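Subject: Re: [finishing] Blotchy sheen on a pale tabletop

On an evening in April, a list member wrote:

> I have a light-colored table that I refinished last month. I sanded it,
> wiped it down and put on two coats of Drikodton clear. By daylight it looks
> fine. With the lamp on, one end goes pale and shiny and the other end looks
> tan. Do I have to strip it? I would rather move house.

Please don't strip it, and please don't move house over it either. I went through this with my own kitchen table and lost most of a spring to it, so let me save you the sandpaper.

First question: does the pale patch stay put when you move the lamp? Mine didn't. I chased it from one end of the table to the other, rubbing it down with a gray pad each time, until it dawned on me that I was trying to sand off a light bulb. If yours travels, it's glare, and the cure is a shade or a tablecloth.

If it stays put, you may have an uneven coat. Drikodton goes on thin and forgives very little. I've since switched to the Žukauskas satin, which smells like a shoe shop but levels itself while you're off making coffee. 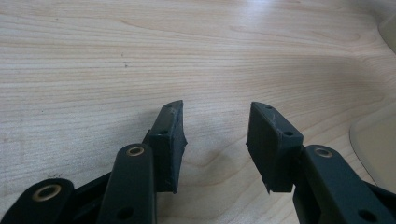
Grain is the other thing people blame on the finish. Boards sawn so that the figure opens out into loops and arches will throw light in several directions at once, and no amount of rubbing is going to talk them out of it. Mine has a big curve sweeping across the middle, and the upper right looks washed out next to the warmer tan on the left. I used to find this upsetting. Now I put the fruit bowl somewhere else so people can admire it.

As for the tiny dark specks you asked about off-list, I have a few of those too and I leave them alone. I once went after one with a scraper and ended up with the same speck at the bottom of a dent.

If you still want to even out the sheen, wait 7 days after the last coat, then go over the whole top very lightly with 1000 grit and a drop of soapy water, always along the grain. Wipe, let it dry, look at it in the morning. Do the whole top or none of it — a single rubbed patch will annoy you more than what you have now.

Does anybody still have a source for the Clamo wax in the small tin? Drevska only lists the big one now, item 503, and I have one table, not a bowling alley.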